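Clarnthorpe Place Names

A table of field, lane and farm names from the parish of Clarnthorpe, copied from printed and handwritten sources and put into one format. Compiled by Szymon Gajewski.

Last updated: Monday, August 5, 2019

What is in it

The main file, names.csv, has 2179 rows. Each row is one name as it appears in one source, so a field that is written three ways in three documents has three rows. After grouping the spellings there are 1545 separate places.

The second file, sources.csv, lists the documents and the short code used for each. The codes are used in the "source" column of the main file.

Columns

name: the spelling exactly as written, including capitals and odd spacing
place_id: a number shared by all spellings of the same place
kind: field, lane, farm, wood, water or other
source: short code from sources.csv
page: page or sheet number, blank if the source has none
year: year of the source, four digits
note: free text, mostly blank

Files are UTF-8, comma separated, with a header row. Text that contains a comma is in double quotes. Spreadsheet programs may turn page references such as 3-4 into dates, so import that column as text.

Sources

There are five sources. Three are estate surveys, one is a rent book, and one is the Szewczyk notebook, a list of names written down from older residents. The notebook has no page numbers. I numbered its leaves from the front cover and used those numbers in the page column.

The rent book is hard to read in places. Where I could not make out a letter I typed a question mark. There is no case where a question mark is part of the original name.

How spellings were grouped

Two spellings share a place_id if they sit in the same spot on the survey sheets, or if a source says outright that they are the same. I did not group names only because they sound alike. "Long Croft" and "Longcroft Piece" are kept apart for this reason, and so are the two Mill Closes, one on each side of the beck.

Fields that were split or joined between surveys get a new place_id. The old number is given in the note column. 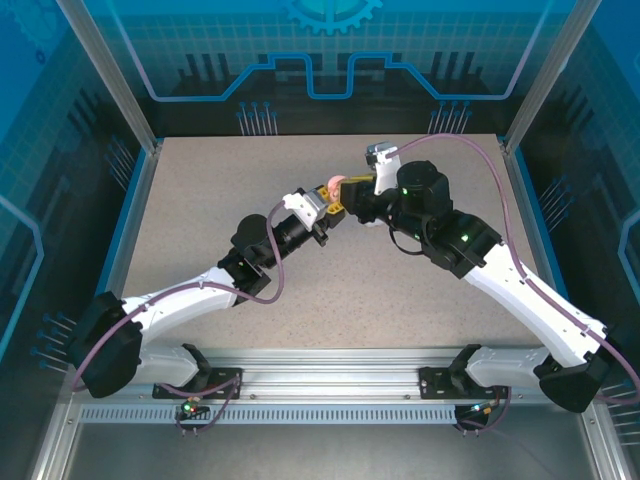

Known problems

The kind column is weak for the rent book, which often gives a name and a sum and nothing else. I put "other" unless another source settled it.

Rows with the source code OST come from the Ostance survey. Its sheet 5 is missing, so the fields along the north boundary are thinner than they should be.

Some years in the notebook are the year a person was speaking about and some are the year of writing. I used the year of writing for all of them.

Changes

The July version had the lanes in a separate file called lanes.csv. They are now in names.csv with kind set to lane. If you have a script that reads the old file, filter on that column. No place_id values were changed in the move.

Use

The table may be copied, changed and shared for any purpose. Please keep the source codes with the rows. Corrections are welcome, with the place_id and the page where you found the better reading.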